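Home appliances > Visits > Open day at Ridel

We use cookies to remember your reading settings. Accept | Manage

Notes from the Ridel open day, Aug 16, 2026. Typed up fast, sorry, train in a bit.

Got there early, wrong gate, walked all the way round. Badge said "Ambaye" which is the firm next door. Kept it on.

Ground floor is Ridel's own stuff — kettles, grills, the Flilia line (875 a week, they said, more before the holidays). Queue for the Flilia samples was long so I skipped it and went up to the toast room. Glad I did. It's the breakfast testing floor and it smells like a diner at 6 am.

Junaid Mohmand ran our group. 13 of us, most of them retailers. He talks quick and I missed half of it. What I did get: each model goes through 500 slices before they sign off on the browning dial, and they buy the plainest white bread they can find. No seeds. Seeds mess up the color chart aparently.

Cream two-slot toaster on a white table, slice in, elements glowing.

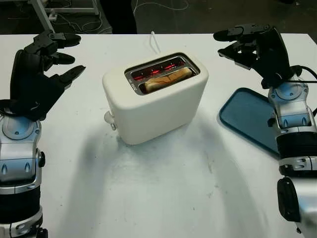
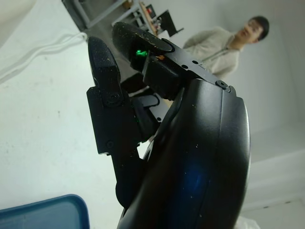
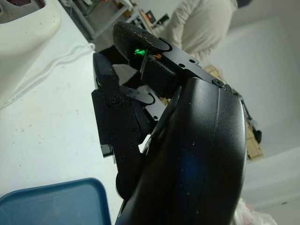 I asked about crumb trays, because mine at home is a disgrace. Junaid says empty it weekly. Who does that. He also said the first couple of runs on any new toaster should be with no bread in it, window open, which I never did with mine.

Then the color chart itself — a long strip of shades, taped to the wall, each one with a number. I'd call 4 "done." The woman next to me said 4 was raw. We did not settle it.

Lunch: toast, obviously. Fullness did the jam, a small outfit with a stall by the stairs. Plum was the good one. Bought two jars, should of bought more.

Next open day is in December, 50 places, sign up at the front desk before you leave. I forgot to.

6 comments | 14 shares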